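Rebuilding my reels before the freeze
November 14, 2018, by Nele Kramer
Print this post | E-mail this post

So the boat is under its tarp, the last walleye trip of the year was a bust (one fish in nine hours, and Edvin caught it), and I've got a kitchen full of reel parts. My husband has been eating on the couch. I do this every November and every November I swear I'll do it sooner, while I can still work in the garage without a hat on.

First up was the old Dorkus spinning reel, the one that has been making a noise like a coffee grinder since our weekend on Skitosia. I had the side plate off in a minute and then spent most of an evening on one screw. Some genius put it in with thread glue a few years ago. It was me! 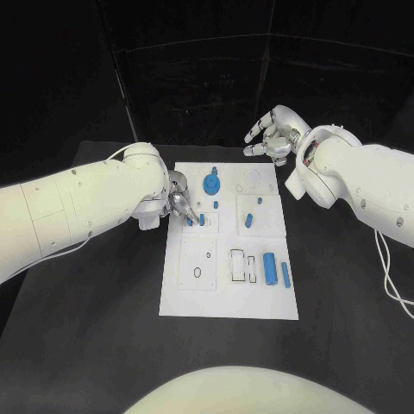
What was inside the Dorkus

Sand. So much sand. I'd dropped it on the beach in June and rinsed it under the tap and figured that was that. The grease on the main gear had gone gray and stiff, and the line roller barely turned. I soaked the metal parts, scrubbed them with an old toothbrush, and put fresh grease on the gear teeth and one drop of oil on each bearing. Just one drop! I used to flood them and then wonder why the handle felt like stirring oatmeal in cold weather.

The bail spring was tired too, so I ordered two. They go missing.

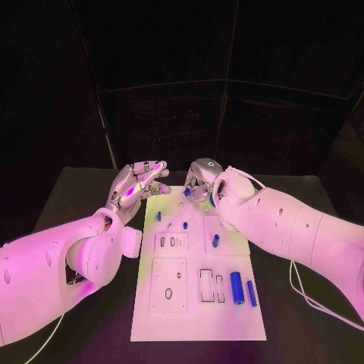
Drag washers, my old enemy

Sem Bosman told me to quit greasing my drag washers, and Ilse told me to grease them more, and they fish out of the same boat, so make of that what you will. I went with a very thin coat. Mine had a flat spot from being left cranked down all last winter (back the drag off before you store a reel, please, learn from me), so one got swapped and the others went back in the order they came out. 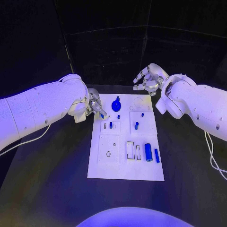

Keeping the order straight is the whole job, really. I used to line the parts up on a brown towel and lose a clip in the fuzz every single time. Now I want a surface like the one in that last picture, a white board sitting on a dark tabletop, so a tiny black clip shows up the second I look down. I've been making do with a cutting board. Don't tell my sister, it was a wedding present.

New line next. I'm putting 800 yards across the trolling reels and keeping the 23 pound leftover spool for the kids' rods. Then it's ice augers, and then maybe we get the table back.

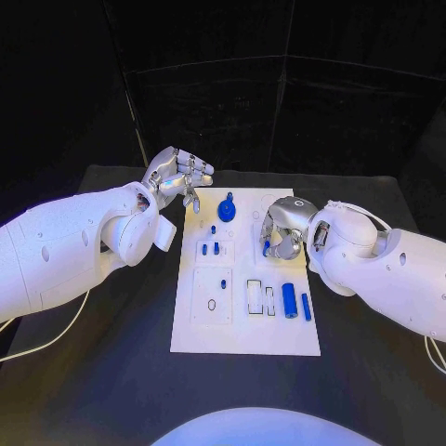
White board, blue parts, black backdrop.

Contact Nele | Copyright 2018 Nele Kramer | Back to top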